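Search this site Enter keywords Go

Part-time Caseworker, Employment Rights Helpline
Tustitz Workplace Advice, 9/26/24

We are looking for a caseworker to help us answer the telephone, which rings, and the letters, which pile up. The job is two and a half days a week, it is paid, and the chair has been replaced following comments made by the last person to sit in it.

Tustitz gives free advice to people who are having trouble at work and don't belong to a union. Most of them ring us once it has already gone wrong. They have been dismissed by text message, or told that their holiday pay was "included", or handed a settlement agreement at ten to five with a pen on top. A fair number have been asked to sign a contract after three years of doing the job it describes. We took 1,016 calls in the year to July, and in a surprising share of them the employer had a handbook setting out exactly what ought to have been done, and hadn't opened it either.

What you would be doing

Mainly you would be listening. A caller with an unfair dismissal problem will usually begin with something a supervisor said in a car park several years ago, and it may take a while to reach the dismissal. You would find out the dates, because tribunal time limits are short and don't care how anyone feels, and then explain in ordinary words where the person stands. After that there are letters to draft, grievances to tidy up (callers tend to write theirs at two in the morning, in capitals) and now and then a hearing to attend as a companion, where you may speak for the employee but can't answer questions for them. People find this last part harder than they expect.

You would carry a caseload of your own, with supervision from Dirk Ehlers, who runs the helpline and reads every outgoing letter before it goes. He will take out your adverbs. It isn't personal.

Current work includes a run of unpaid overtime complaints, several flexible working refusals in which "business reasons" appears to be the whole of the reasoning, and a steady supply of people who have been made redundant from jobs that were advertised again the following week under a slightly longer title. We also see a lot of older workers who have been asked, kindly and repeatedly, about their plans.

What we need from you

You should know your way around basic employment law: unfair dismissal, redundancy, discrimination, wages and working time. We don't mind where you learned it. A law degree is fine, so is a spell in an advice centre, a union branch or the sort of personnel department that made you want to change sides. You should be able to write a plain letter, keep a file that another person can follow, and tell someone with a hopeless case that it is hopeless without making their week any worse than it has to be.

Experience of tribunals would be welcome. A passion for excellence is not required. We had nine applicants last time who claimed one, and we are still unsure what they meant by it. 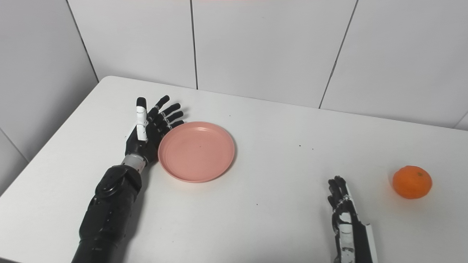
Do I need to be a qualified solicitor to apply?

Plenty of our caseworkers never have been, and the work doesn't call for it. You will be given training in your first month and a supervisor to check your advice, and anything that needs a solicitor is passed to one.

Hours and pay

The post is for 18 hours a week, to be arranged between us, though the helpline is busiest in the mornings and we would want you on it for at least two of them. Pay is on our caseworker scale, which we will send you with the application form, before you've gone to the trouble of filling it in. We think every employer should do this and have written to several saying so.

You get a workplace pension, paid holiday on top of the legal minimum, and a written statement of your terms on the day you start. It would be embarrassing if you didn't. There is a probation period of six months, and it has a review in the middle as well as at the end, so that nothing comes as a shock to either side.

Two of the days can be worked from home once you are settled. Our office is up one flight of stairs and there is no lift, but we have a ground-floor room that can be used for the post, so please don't let the stairs put you off. If you need any other change made, at interview or afterwards, say so and we will sort it out.

How to apply

Ask us for the form by email or telephone. Please answer the questions on it and leave out the CV, as we don't read them. For the longer question, tell us about a time you explained something complicated to a person who was upset. You can draw on any part of your life. One of our best answers concerned a caravan.

Everyone who applies will get a reply, including those we don't interview. The interview lasts under an hour and includes a short letter-writing exercise, and we'll send you the subject beforehand.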